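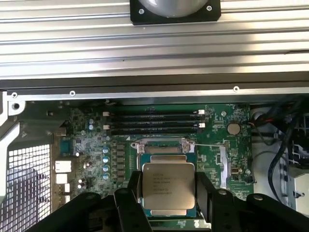 J. Torres

November 25, 2025 - bench notes, Xeon workstation

Processor into the green board today, with the board left in the chassis. I thought about pulling the whole board out first and decided against it. There is enough room around the socket once the cables are tied back, and getting the board out of this case means undoing the front fan bracket again.

Before starting:
Power cord out, button held down to drain it.
All memory out and in the tray, slots left empty until the CPU is in.
Coin cell stays in its holder. I will clear the settings with the jumper if I have to.
Contacts checked with the loupe under the bench lamp, from both sides. No bent ones that I could find.

Lever released, load plate open, chip brought in level and straight down. The thing to watch is the corner mark and the notches in the green substrate. Line them up while the chip is still above the socket and don't slide it around once it touches. Hold it by the edges only. The print on the lid is no use for orientation on this board, I had it upside down in my head from the last machine.

Plate closed, then the lever. It took more force than I like but no more than the previous one. Wiped the lid with alcohol and a lint-free cloth, small dot of paste in the middle, cooler on, screws a few turns each in a cross pattern.

First power-on with one stick of memory in the slot the manual asks for. It posted after some 60 seconds, long enough that I had my hand on the switch. Second start was quicker. Idle temperature looked normal, so I left the paste alone.

Still to do:
Put the other sticks back one at a time and run the memory test on each.
Find the socket cover. It goes in the Jiltach box on the lower shelf with the others, please don't throw these out, Brincombe won't take a board back without one.
Order paste from Runari, the tube is nearly flat.
Label the case 509 before it goes back on the rack. The old sticker came off with the side panel.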